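Re: Matched giving, payroll deadline
From: Fasil Alemayehu
To: Kadness staff giving list

Replying to the two points below in order.

> Does the company still match what we raise at events, or only
> what goes through payroll? And is Sadcombe still on the list
> of nominated charities? The form only shows Grundon.

Events are matched up to a cap of 700 pounds per team. Payroll giving is matched separately and does not count towards the cap. Sponsorship collected online is treated as event income, even if the donor works here.
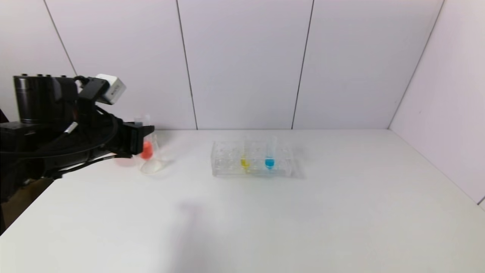 The claim has to reach payroll by the 21st of the month. Claims received after that go into the following month's run. Please attach the charity's receipt, as a screenshot of a fundraising page is not accepted by the auditors.

Sadcombe Hospice is still nominated. The form was rebuilt in June and the drop-down lost every entry except the first. Until it is repaired, choose "Other" and type the name in full. Do not abbreviate it, or the match will be held for a manual check.
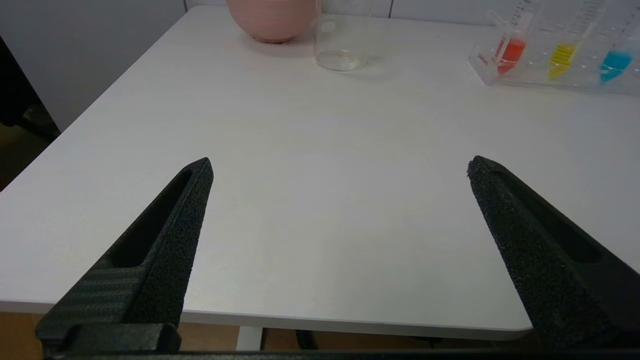 Vol. 3, No. 3

Gift Aid cannot be claimed on the matched portion, only on the donor's own money. If your team collected cash in a bucket, there is no declaration to go with it, so enter it on the second line of the form and leave the Gift Aid box blank.

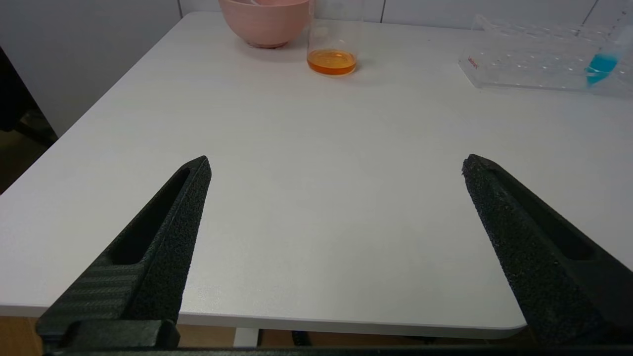
Community and Giving

The Pacheco site uses a different payroll provider and its staff should send the paper version of the form to their own office. The rules on the cap are the same.

Corrections to the list, please, and not to me directly.

Fasil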